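Lirden Boot and Shoe Dryer: Owner's Guide
Section 4. Drying trainers and other light shoes

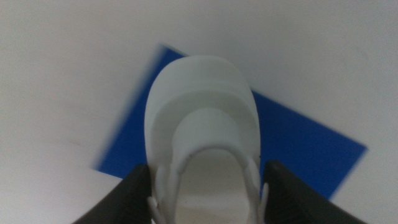

Page last changed: January, guide issue 1631-C

This section covers trainers, plimsolls and canvas shoes. For leather boots and waders, see Section 5. The steps are the same for the Lirden 200 and the Lirden 400 unless a note says otherwise.

Before you start

Stand the dryer on a hard, level floor with 300 mm of clear space on every side. Do not stand it on carpet or in a cupboard. Check that the air inlet at the back is free of fluff.

Shoes that have been through the washing machine must be spun or left to drain first. Water must not run down the air tubes.

CAUTION: Do not use the dryer in a bathroom or outdoors.

Fitting the shoes

1. Switch off at the wall.
2. Take out the insoles and dry them flat, away from the dryer.
3. Loosen the laces down to the last two pairs of eyelets and pull the tongue forward.
4. Knock out any grit. Brush off dried mud with a stiff brush.
5. Push the short nozzles on to the air tubes until they click. The long nozzles are for boots and will press against the toe of a low shoe.
6. Slide each shoe over a nozzle, toe upwards. The heel should rest on the ledge and the opening should not be sealed.

Note: On the Lirden 200 the ledge is fixed. On the Lirden 400 it can be set at two heights. Use the lower one for children's sizes.

Setting the heat and time

7. Switch on at the wall. The standby light shows green.
8. Turn the left dial to COOL for white shoes, glued soles and anything with a foam midsole. Use WARM for plain canvas only.
9. Turn the right dial to the time you want. Two hours is enough for damp shoes. Soaked shoes may need a second run.
10. Press START. The light turns amber and the fan comes on after a few seconds.

You can stop the dryer at any time by turning the right dial to 0. The fan runs on for a minute to cool the heater — leave it plugged in until it stops.

White shoes

White uppers can yellow if soap is left in the fabric. Rinse them in clean water until no suds appear, then blot with a white towel before fitting. Wash white laces separately and hang them up to dry.

If you use the Irent scent tray, leave it empty when drying white shoes. The oil can mark them.

After drying

11. Feel inside the toe. If it is still damp, run the dryer for another hour on COOL.
12. Put the insoles back once they are fully dry.
13. Wipe the nozzles and the drip tray with a dry cloth.

WARNING: Never cover the dryer or hang clothes over it. If the light flashes red, unplug it, let it cool and go to Section 8, Faults.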